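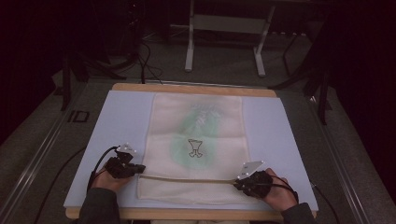 Fig. 1. Cream cloth with the green stain and the goblet outline, on the sheet-topped board.

Filed under: Student Work > Textiles & Home > Final Reports

Search reports... Go Advanced

Folding a Stained Tea Cloth So the Mark Stays Inside
Project report, Fairclough workshop, second half of term
Saturday, April 19, 2025

1. What we wanted to find out

Short version — does the way you lay out a cloth change how square the fold comes out. And can you get a stained one to fold so the stain ends up on the inside every time. Sounds small. Took us most of the term.

We started with napkins but they were too stiff and everybody got the same result, so we switched to the cream cloth. It's a thin one, roughly rectangular, not truly square at the corners, which matters later. The green is blotchy and covers the center and the upper half, paler at the top where it goes into faint white marks. The goblet outline in dark brown sits near the middle of the green. We used the stem of it as our center mark. Cheaper than chalk.

2. Setup

Pale wooden board, light blue-gray sheet on top. Cloth goes lengthwise down the middle with the near edge hanging a little over the front. We tried it with the edge flush first and it was harder to get hold of, so overhang from then on.

The board by itself was no good. Cloth slid all over. With the sheet on it stayed put much better. Didn't measure the grip, should have.

3. Method

Two ways of starting the fold:

A — pick up the two near corners and carry them over to the far edge.
B — hold a thin beige length straight across the lower part of the cloth, one end each side, pull the fabric along with it and fold over that line.

Same steps after that. Fold, smooth once from the center out, fold again, check which side the stain is on. Score is the gap at the worst corner, in millimeters. No second smoothing allowed, we had to add that rule becuase scores got suspiciously good in week two.

16 folds per session, 144 in total. Four were thrown out for wrong starting position (cloth upside down, goblet pointing the wrong way).

4. Results

Method A was faster. Method B was straighter, mostly. The worst corner was nearly always the far left one for both, and we think thats the cloth and not us — it isn't cut true. Turning it around moved the bad corner to the other side, so fairly sure.

Stain inside: B did better here too. With A the green tended to creep out at the edge after the second fold, esp. if the first one went past the goblet. Folding just short of the stem fixed most of it. Wish we had found that before the last session.

The full table is in the appendix, 249 lines including the practice folds. Practice folds are not in the averages.

5. Problems

- Only one cloth. Creases from earlier folds probably helped later ones. We ironed between sessions, not between folds.
- Smoothing is hard to keep the same. One slow pass vs one quick pass gave different gaps.
- Ran out of time for the Skekness cotton, which is heavier.
- The ruler we used starts a bit in from its end. Noticed in session two, corrected after.

6. Next

Repeat with a cloth that is cut square. Iron before every fold even if it takes forever. Try B with a thicker length across, and with the overhang doubled. If there's room on the schedule in July we will do the heavier cotton then and add it as a part two.

Appendix: fold table (separate sheet, hand in with report)

Related reports
Tridine Curtain Hem Test
Which Shelf Liner Grips Best?
Dristach Stain Soak, Part 1
Rolling vs Folding Towels
Packing a Drawer by Height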